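Droldale Woodwork and Plastics Forum
Workshop > Materials and finishing
Thread: Pale knobs on printed blocks, one piece or two?

omid_akbari
I am making a set of marked blocks for a sorting exercise. Each is a tall rectangular block with a slight taper towards the top, a flat front for a square black and white marker, and a knob on top to lift it by. The material is an off-white plastic that lets a little light through.

Two questions. First, should the knob be printed with the block or made separately and fixed on with a screw? Second, what is the best way to put the marker on so that it stays flat? At present I print the marker on label stock, trim it outside the white border and press it on with a card.

The blocks are handled all day and get wiped down in the evening.

hooman_a
One piece. A separate knob on a screw works loose with twisting, and people do twist them. If it must be separate, use a threaded insert and a drop of medium threadlocker, and check first that the threadlocker does not attack the plastic. Some of them craze it.

What is the layer height?

omid_akbari
Hooman, I have been printing at the default for the Finine profile, bed at the usual setting, three walls, light infill. Taper is one degree a side. I have not changed the layer height because the fronts come out flat enough to take a label.

Ladan Daneshvar
I disagree on one piece. A rounded knob printed upright has an overhang at its underside where it swells out from the neck. You either support it and clean up the scars, or accept a rough ring exactly where the fingers go. Cast or turn the knob, print the block, bond them. The joint is in compression nearly all the time and the lift load is trivial.

hooman_a
The overhang only matters if there is a neck. Put the wide part straight on the top face and let everything above it narrow. No support needed. You lose some grip but the part is stronger and there is no glue line to collect dirt.

Ladan Daneshvar
You lose rather a lot of grip. A dome is hard to lift with a cloth or a glove.

omid_akbari
Mine follows Hooman's layout more or less. The wide, lumpy part sits directly on the block and a narrower dome rises out of it, so the outline is something like a small pawn. The step between the two gives the fingers an edge. I agree it is less positive than a proper neck.

I have them up against a dark grey background while I sort out the marker position. Pale plastic on a pale wall was no use for judging the outline. 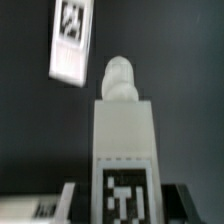

Yasaman reckons the marker matters more than the knob, and that label stock on a tapered face will lift at the corners whatever is done with a card. Her suggestion is to recess the front by the thickness of the label so that the edge is protected from the cloth.

omid_akbari
The recess is a fair point. I had left the face flush to keep the print simple. It would mean recutting the labels to a tighter tolerance than I can manage with a knife and rule.

golshifteh_h
Get the labels cut on a plotter. Any sign shop will do it from a vector file. Ask for matt laminate. Gloss throws a reflection at some angles and the black field washes out.

Also leave the white border wide. The border is part of the marker. I have seen people trim it down to make things look tidy and then wonder why the thing will not read.

hooman_a
Agree on matt. Disagree on laminate. Laminate adds an edge, and on something wiped daily the edge goes first. Print on a matt polyester with a permanent acrylic adhesive and leave it bare.

golshifteh_h
Bare print does not survive alcohol wipes unless it is thermal transfer with a resin ribbon. Inkjet on polyester lasted 8 weeks for us. The laminated batch from August is still in use.

hooman_a
What were you wiping with?

golshifteh_h
Isopropyl on a lint-free cloth. Once a day, no soaking.

hooman_a
Then I withdraw the inkjet part. Resin ribbon still beats laminate in my view.

Ladan Daneshvar
Surface preparation is being skipped. Before any label goes on a printed face:

Scrape off any seam or blob along the vertical edges.
Wet sand with 200 grit on a flat plate, then 325.
Wash in warm water with a little detergent and rinse.
Dry fully, then wipe with isopropyl and do not touch the face again.
Apply from one edge with a squeegee.

Adhesive makes contact with the ridges of the layers and not the valleys. Sanding roughly doubles the contact on the parts I have done, and the corners stay down with or without a recess.

omid_akbari
Does sanding not change the colour? The material has a slightly translucent look and I would like the front and sides to match.

Ladan Daneshvar
It goes chalkier and more opaque. On an off-white the change is slight. Sand all four sides if it bothers you. The marker will read better against a dull face in any case.

hooman_a
Sanding four sides of every block is a great deal of work for a cosmetic match. Sand the front.

yasaman_shojaei
Passing on the recess dimensions, as I was quoted above without them. Depth equal to label plus adhesive, no more. If it is deeper the cloth catches the wall of the recess and the corner fills with lint. Put a small radius on the internal corners and cut the label to suit. Square corners are where lifting begins.

I would also add weight. A tall block with a knob on top tips when it is pushed sideways at the knob. Leave a cavity in the base, fill it with 270 grams of steel shot in resin, and close it with a disc.

omid_akbari
That is heavier than the block itself. Is so much needed?

yasaman_shojaei
Half would probably do. I used the larger figure on taller blocks from the Girnness set and never went back to try less.

omid_akbari
Thank you all. I will print the next one with a recess and a base cavity, knob in one piece as now, front face sanded, labels plotter-cut in matt laminate. I will try one resin ribbon label alongside and report on both.

Ladan Daneshvar
Try one with a bonded knob while you are at it.

hooman_a
And pull it until it comes off.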